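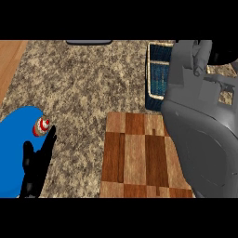
Kitchen bench clearance rules are a set of working practices for robot arms that handle household items on a counter or benchtop, either on real hardware or in simulation. The best known set is the Kollstead bench rules, usually just "the Kollstead rules". They cover how near an arm may come to fixed and loose items, what has to be logged, when a run gets thrown out. Simulated kitchens are held to the same distances as real ones, so a rendered layout with a woven basket, a checkered cutting board and a granite counter gets a keep-out zone drawn for each item before any arm moves. Surface pattern matters too – a speckled stone top is classed as "busy" and needs a seperate check of the vision settings.

Background

Grew out of in-house notes at Kollstead, a maker of arm controllers. Early version was a two-page checklist taped inside a cabinet door. Nomon, a simulation software firm, asked to use it for virtual kitchens and added the parts on rendering and object contact. First joint edition came out in March, with 34 rules. Later trimmed, then expanded again to 40 after users complained that the section on handovers was too thin.

Scope

Applies to one or two arms at a fixed bench. Mobile bases not covered. Neither are knives, open flame or hot liquid, which fall under site safety rules and whatever the local regulator says. The rules are voluntary and don't replace a risk assessment.

Main requirements

Keep-out zones. Every item not being handled gets one. Zone follows the item if it is bumped.

Overlap. Where the arm hides an item from the main camera, a second view is needed or the item is treated as unknown. Unknown items may not be touched.

Gripper approach. Final part of the approach at reduced speed. Fingers opened before entering the zone, not inside it.

Small items near larger ones. Grasp planned against both shapes. A fail on either counts as a fail.

Logging. Start pose, end pose, every contact over the force limit, software version. Times in 24-hour format.

Stop. On a real bench, a hardwired stop within reach of the operator. In simulation, a stop condition that ends the run and keeps the log.

Simulated and real benches

The most argued-over part. Nomon's view was that a simulated arm can't hurt anyone, so distances could be relaxed to save time. Kollstead disagreed – habits learned in the virtual kitchen get carried over to the real one. Distances stayed equal. Speed limits may be lifted in simulation as long as the log is labelled and the results aren't used to approve a real bench.

Use

The Flirolov test set, a collection of simulated kitchen tasks, was checked against the rules when the second edition came out. Of 3,310 runs, 1,377 were marked non-compliant, mostly for missing contact records and not for collisions. The set was re-issued with the logs repaired where possible. Kwiatkowski, a training provider, teaches a short course based on the rules and uses the failed runs as excercises.

Criticism

Users in smaller labs say the logging is heavy for short tasks. The "busy surface" class has been called vague, as there is no agreed measure and it comes down to the judgement of whoever does the setup. Colour contrast between gripper and item isn't dealt with at all. A draft section on it has been circulated but not adopted.

See also

Keep-out zone
Grasp planning
Simulation to real transfer
Emergency stop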